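Why Did the Cleaning Robot Let Go?
A robot safety story for young readers
Updated 10/03/2026

Robots make mistakes. When a robot makes a mistake, the people who built it have to work out why, fix it, and check that the fix is good. Grown-ups call this a fault investigation. It is a bit like detective work, but slower.

This story is about a robot called Wirier. It was built by a company called Krawczyk in the town of Cilton. Wirier has two arms and a gripper at the end of each one. A gripper is a robot's hand. Wirier's grippers have two fingers each, and they open and close like tongs. The robot's job is to clean bathrooms in hotels.

What went wrong

One morning in June, Wirier was cleaning a bathroom at the Telorska Hotel. It picked up a bottle of cleaner and started to carry it over to the sink. Halfway there, the bottle slid out of its gripper and hit the floor. The cap broke and the cleaner spilled across the tiles.

Then came the second problem. Wirier did not know it had dropped anything. It kept moving its arm as if the bottle were still there. It tipped its empty gripper over the sink, waited, and went on to the next job. After that it rolled through the puddle, and its wheels slipped. The robot slid 16 inches and bumped into the door.

A hotel worker pressed the big red stop button on the robot's back. Nobody was hurt. The door got a dent.

Why a spill is serious

Bathroom cleaner can sting your skin and hurt your eyes. Wet tile is slippery for people as well as for wheels. A robot weighs a lot more than you do, so you do not want one sliding toward you. That is why the company took the problem seriously and stopped using Wirier until the cause was found.

Looking for the cause

A robot keeps a record of what it does, called a log. The engineers read the log from that morning and found 2 faults.

The first fault was in the squeeze. Wirier had learned to pick up dry bottles. The bottle at the hotel had soap on the outside, and soapy plastic needs a firmer grip. The robot used its normal squeeze, and that was too weak.

The second fault was in the checking. Each gripper has a sensor that can tell how far apart the fingers are. When the bottle fell, the fingers snapped shut. The sensor noticed this, but the robot's program only looked at the sensor at the start of a job. After that it stopped looking.

So the drop had one cause and the slide had another. If the engineers had fixed only the first fault, Wirier might still have driven through a puddle some other day.

How people teach a robot to hold things

To fix the squeeze, Wirier needed more practice examples. Robots like this one can learn from people. A person holds a pair of grippers and does the job by hand. Patterned blocks on the grippers help a computer follow where each one goes. The computer saves all the movements, and the robot learns from them later.
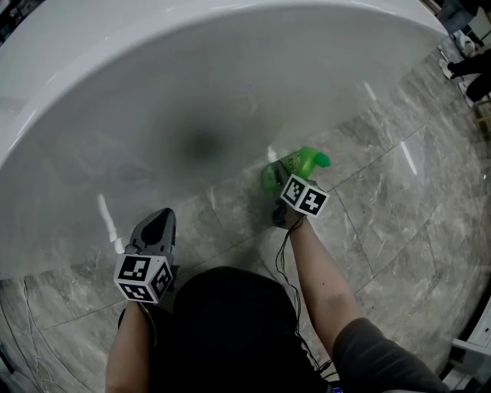

The team decided to record 200 new examples. In some of them the bottle was dry. In others it was soapy, or nearly empty, or lying on its side. A full bottle is heavier than an empty one, so the robot needs to practice with both. The bottles had only water in them, in case one was dropped.

The checking fault was fixed by changing the program. Now Wirier looks at its finger sensor the whole time it is carrying something. If the fingers close when they should not, the robot stops moving and beeps. It does not try to clean up the spill by itself. It waits for a person.

Testing it again

The engineers made Wirier drop a bottle on purpose, again and again, to see if it would stop. On the first day it missed 5 drops, so they made more changes and started the test over. It had to stop every time before it was allowed back into the hotel.

Staying safe near a robot

Stay well back while a robot is working, even if it looks still. It may be about to move.

If a robot drops or spills something, do not pick it up. Tell a grown-up.

Never touch a spill if you do not know what it is.

Ask a grown-up where the stop button is. It is usually red.

Words to know

Fault: something in a machine that does not work the way it should.
Gripper: the part of a robot that holds things.
Log: a record of what a machine did and when.
Sensor: a part that lets a machine feel, see or measure something.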